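Kelton Floating Shelf, 49 inch
By Hininard

I get asked about this one more than anything else in the shop, so I'm going to tell you what I tell people at the counter. The Kelton is the long, plain shelf I kept wishing somebody would sell me when I was doing up my own kitchen. It's 49 inches from end to end, it goes up on a hidden steel bracket, and it holds 60 pounds once it's screwed into studs. (Drywall anchors alone? Please don't. I've patched that wall and it wasn't fun.)

We sand every board by hand and finish it with Heven oil, two coats, then leave it overnight. You can pick natural, smoked or the darker Kioko stain, which I was nervous about and now have in my own hallway! The grain is different on every board, so if you're ordering a pair, tell me in the notes and I'll dig through the stack for two that get along.

What's in the box: the shelf, the bracket, six screws, a paper drilling template and a little pot of oil for touch-ups. You'll need your own drill and level.

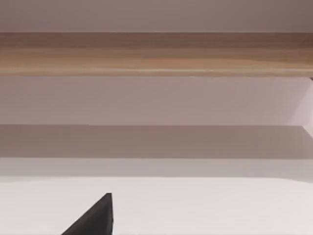 Wipe it down with a barely damp cloth and go over it with oil once a year. I do mine in December when I'm stuck indoors anyway. Coffee rings come out with fine sandpaper and a bit of patience, but go with the grain and stop early.

Orders in by Tuesday noon go out the same week. Need a different length? I can cut shorter for no extra charge, only I can't take a cut board back, so measure twice and then send me the number in writing.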